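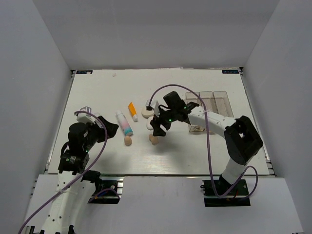
Dec 22, 2023

Sorting bench, two arms. Task is the same as last week: pick up the small stuff from the middle of the table and put it in the clear tray at the back right. Three long compartments, one kind of thing to each. We call it the junk drawer task, and it is the closest thing we have to a real household chore.

Ran 20 trials this morning with the Tivlow controller and the old grasp settings. 15 ended with every object in some compartment. I did not score for the correct compartment on the first batch and should have. Redo after the break.

Notes by object:

Tubes. Both the orange one with the white cap and the pink and blue one are fine if they lie across the fingers. If they point along the fingers, the arm closes on the cap and the tube swings. Left arm does this more than the right. A small wrist turn before closing fixes most of it, but the planner only adds the turn when it is sure of the angle, and on a white table with a white cap it often isn't sure.

Flat disc. Still the worst. The fingers come straight down and push on it. Sliding it to an edge and pinching it there would work for a person, but our table has a wall on three sides and a rail on the fourth, so there is no free edge to use. Tried tilting the fingers. Got it up a few times, dropped it twice over the tray divider.

Tan lumpy pieces. Easier than they look. The shape gives the fingers something to hold. Force limit can stay where it is.

White pieces. Detection is poor. White on white under the flat light we use. Lultow has a gray mat we could borrow, but then we are testing the mat. A kitchen counter will not come with one. Leaving the table as it is for now and logging the misses.

Time. Mean for a full clear was 375 seconds. I did the same job by hand with one hand and it took me less time than the arms needed for the first tube. Most of the robot time is waiting: one arm holds still while the other is over the tray. Opening up the shared zone would help, but last time we did that the grippers touched and we lost an afternoon to recalibrating.

Cables. Both purple ones need to be watched. The right one arches over the tray and drops alongside the arm, touching the one small upright piece, so an object standing near it can get nudged. Reroute along the forearm with more clips before the next batch. Check slack with the arm at full reach first.

On the larger question from the Malabanan write-up, whether this is ready for someone's house: no. Full clears are at 15 of 20 on a table we set up ourselves, with someone standing at the stop button. For a shop bench where the same parts show up every day I would be less negative. The Grusto people want it for returned samples, and those are nearly all tubes. That might be workable by February if the wrist turn gets fixed.

To do:
Score by compartment.
Clips for right cable.
Log angle confidence on every tube pick.
Try thinner fingertips on the disc.
Copy trial 73 from the old set into the shared folder, it has the best example of the swing.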